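Wrote most of this on my phone in the parking lot, so bear with me.

The Wesville forum last night. Two candidates for county executive, ninety minutes on the clock, and I came out knowing less than when I went in. Both of them have decided that the way to win in February is to say nothing, loudly. Fight for families. Stand up to the machine. What machine? They've both been in office for years.

The bridge on Skollham Road has been closed 141 days. Got one question. One! The incumbent said it was a priority. The challenger said it would be a bigger priority. Then the moderator thanked them and moved on to yard signs. Yard signs got 6 minutes, and I timed it because by then I was mad.

I don't blame the moderator much. The rules were set by the campaigns, and the campaigns don't want follow-ups. That's the whole problem right there. A forum with no follow-ups is two commercials taking turns.

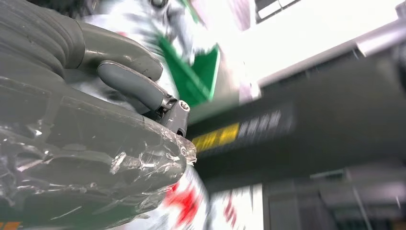
And then the Desex contract. If you missed it, the county handed its road maintenance to Desex on a five-year deal, no second bidder, and five of the members who voted yes have taken money from the company's people. Maybe that's fine. Maybe theres a good reason nobody else bid. I would like to hear it from someone whose asking for my vote, out loud, with a person in the room allowed to say "wait, go back."

Friends tell me I'm being naive, that voters want the show. I don't buy it. The folks in my row were grumbling the entire time. The biggest clap of the night went to a woman who yelled "answer it" from the back and got shushed.

So, a suggestion. Next forum, let the audience pick the topics and give every question two follow-ups. If a candidate won't come under those rules, put out the empty chair and hold it anyway. The Matsuda Center has plenty of chairs.

I'll be there either way. Bringing the stopwatch.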